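The Wrist on Four

The call came in at ten past two, which meant the second shift hadn't had its coffee yet and Sekar Ong had to walk the length of the building to find out what it was about. Cell 4 had stopped again. The stack light was yellow and the pick counter was stuck where it had been at lunch.

"It's the fingers," said Marla, who ran the cell. "They go down, they come up, and there's nothing in them."

"Every time?"

"No. That would be easy."

He put his bag on the cart and pulled up the log. The Groner arm had been on the floor longer than he had. It took salvaged parts out of a divided tray and dropped them down one of the chutes to the Chin tester. Boards went in the near side of the tray, motors and other small stuff in the far side. When it missed, it tried again, and when it missed again it stopped and waited for a person. The log said it had waited for a person most of the week.

"Who changed the fingers last?"

"Day shift. Monday, I think. Somebody from Jivance was here with a box of them."

Sekar locked out the cell, hung his tag, and went in through the gate. He took hold of the left finger and tried to rock it. It didn't move. He tried the right one and felt it give, a small click back and forth, the kind of thing you could talk yourself out of if you were in a hurry.

"You got a light?" he said.

She handed him hers. The lower screw on the right finger was snug. The upper one turned with his thumb. He backed both out and looked at the threads. There was no thread locker on either of them, old or new. He cleaned the holes with a swab, and when the swab came out gray he cleaned them again. Then he put a drop of blue on each screw, ran them in, and set them with the little torque driver he kept in a sock.

"Is that all it was?" Marla said.

"That's one thing it was."

He wiped down the wrist camera, wiped the inside faces of both fingers, and ran his hand along the cable where it came over the elbow. It was tied too tight at the third clamp. He cut the tie and put a new one on with some slack. Then he came out, took his tag off, and had her bring the arm over the tray at slow speed with the fingers open.

He went through the jog moves one at a time. Over. Down. Hold. Save the view. He wanted the fingers in the picture at this height, both of them, so he could lay a straightedge on the screen and see if one sat lower than the other. The old reference view in the folder was from before the last set of fingers and wasn't worth anything now. Marla leaned on the rail and read him the numbers off the pendant. 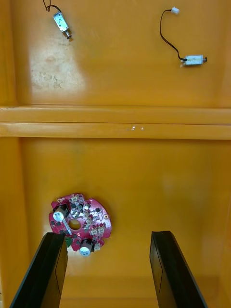
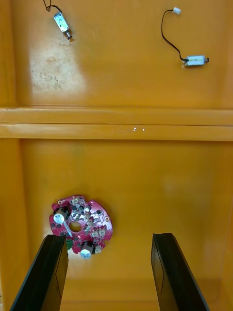

Wrist camera views, Cell 4, gripper open over the divided tray.

He put them side by side on the laptop and sat down on an upturned bin.

"What are you looking for?" Marla said.

"The board."

She bent down. The red board was by the left finger in both of them, with the edge of it down behind the black plate.

"It can't see the whole thing," she said.

"It doesn't need the whole thing. It needs the hole in the middle. It finds the hole, then it figures out which way the board's turned, and then it goes." He scrolled through the settings until he found the page he wanted. "Only somebody's got it hunting for the rim. See that? Rim match, 60 percent. With the finger over the rim, it's guessing."

"Who'd do that?"

"Somebody who set it up with the fingers all the way out of the way." He thought about who that might be and decided it wasn't worth the walk to find out. He changed the match to the center hole and saved it under a new name. He didn't delete the old one. He had been burned that way at Oncombe, years back, on a palletizer.

Marla was still looking at the laptop. "That tray's beat up," she said, and put her finger on the pale place in the far side. "Is that going to bother it?"

"Does it miss over there?"

"The motors? Sometimes. I don't keep track."

"Then keep track for me. If it's the motors tomorrow, I'll put a new tray under it."

There were new trays on the shelf behind the tester. He had counted on there being new trays on the shelf, anyway, and when he went back to check there was one, with a cracked corner. He wrote it on the back of his hand.

They ran it at quarter speed first. The arm came over, stopped, thought about it, and went down. The fingers closed on the red board and it came up level. It let go over the chute. Marla put the board back in the tray, turned around the other way, and it did it again. She put it up against the side wall, which was mean of her, and it took two tries but it got it.

"Full speed?" she said.

"Give it half. Let the glue set up overnight."

"They're going to ask me why it's slow."

"Tell them to call me."

He sat on the bin and filled out the sheet. Date, August 12, 2021. Right finger loose at upper screw, no thread locker. Both screws cleaned and reset. Cable tie replaced at third clamp. Vision match changed from rim to center hole. Run at half speed until morning. Far side of tray worn, watch motor picks. Order trays.

Where the sheet asked for cycles since last service he had to go ask Marla, and she had to go ask the pendant. It came to 700. He had expected a lot more than that. He wrote it down and stood looking at it, and behind him the arm went over and down and up.

"You want the light back?" he said.

"Leave it on the cart," Marla said. "You'll be here tomorrow."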